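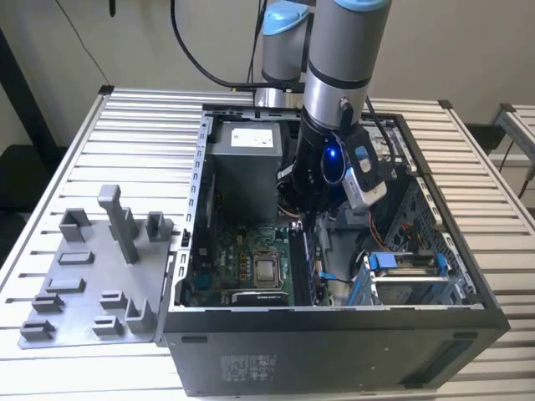
Goodwin RFC Supporters Board > First XV > Who starts at 15?

scrumcap_kylie
OK I know we do this every January but I have to get it off my chest. Parton away is coming up and I still have no idea who our full-back is. Ashby looked great there before the break, then he's on the wing, then he's on the bench, then he's back at full-back for the last 14 minutes against Grillel and nearly wins us the thing! Just pick him and leave him there.
Kylie Sheehan, row F, very cold feet

oldhooker
Can't agree. Nikau is a wing. He's quick and he finishes, and under a high ball he scares me half to death. Grillel kicked at him twice and he let one bounce both times. Parton's 10 will have watched that.

maul_rat
"Let one bounce" is a bit harsh, the wind was ridiculous. I was behind the posts and our own kicker was missing touch from everywhere.

oldhooker
Wind was the same for their guy and he caught everything.

scrumcap_kylie
Their guy has played the position for 14 seasons lol. Nikau's had 7 starts there, total, and half of those with a different wing next to him every week. How's he supposed to learn it? And his running back at people is the best thing we have right now. That break from our 22, come on, you were off your seat too.

oldhooker
I was. I was also off my seat when he threw the pass to nobody at the end of it.

Tess_in_the_stand
New-ish here so be nice :) could they not play him on the wing and have him drop back when the other side is going to kick? My daughter's school team does that and it seems to work fine.

maul_rat
They sort of do already, Tess. It leaves you short on the far side if they run it instead. Kevska cut us open that way in the cup, two tries down the same touchline.

Tess_in_the_stand
Ah ok. I missed the cup game, that explains the mood in here.

lineout_larry
Is anybody going to Parton? Supporters' bus needs names by the end of the month, and it's a long drive on your own. Crowd was only 300 last time and I swear most of them were ours.

scrumcap_kylie
Put me down for two, Larry. And I want it on record that if he starts at 15 and scores, oldhooker buys the pies.

oldhooker
Fine. If he drops one in the first half you're buying mine. With gravy.

maul_rat
One seat for me please Larry, near the front, I get sick.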